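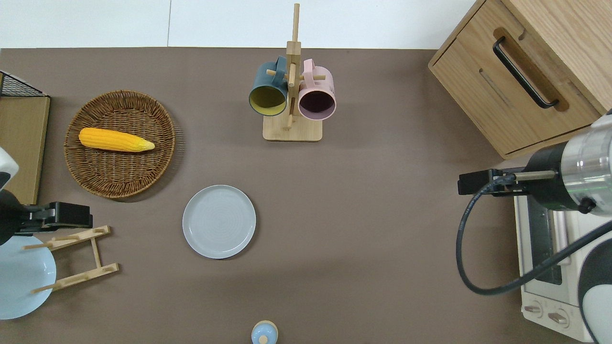
### 4.2 Wallpaper choice and icon legibility

The second part of the study looked at how the home screen background affects the time people need to find an app. Participants used their own phones for 89 days with Javdale, a launcher we modified to log the wallpaper in use and the delay between unlocking the screen and the first tap on an icon. No personal images left the handset. Each wallpaper was reduced to a set of measures (mean brightness, edge density and the spread of colour under each icon label) and the original was discarded.

Wallpapers came from three sources: the set shipped with the phone, the participant's own camera roll, and the Flulus and Titaden download sites. In total 403 different backgrounds passed our checks. Files that had been stretched to fit the screen were kept, as this is common in daily use, but live wallpapers were left out because their edge density changes from one moment to the next.

Figure 3. A yellow corn cob on a round woven tray and a wooden mug tree on a brown tabletop, with a strip of white wall along the top.

Edge density was the stronger predictor of delay. On plain backgrounds the first tap came sooner, and the gap widened with the number of icons on the page. Mean brightness alone had little effect once the launcher's label shadow was switched on. With the shadow off, white labels on pale backgrounds were slow to read for nearly everyone, including people who had picked the wallpaper themselves and had used it for weeks.

Football and film wallpapers, the two largest groups from the download sites, behaved differently from each other. Film posters tend to be dark at the bottom, where the dock sits. Football pictures often place a player in the middle of the screen with a blurred crowd behind, and the delay was longest for icons on the border between the two.

We also asked whether people move icons to suit the picture. Of the 200 participants, 68 moved at least one icon within a day of changing wallpaper, usually to uncover a face. The Jafri grid, which allows gaps between icons, made this easier, and those using it kept the same wallpaper for longer. We can't separate the effect of the grid from the habits of the people who chose to turn it on, and we return to this in Section 5.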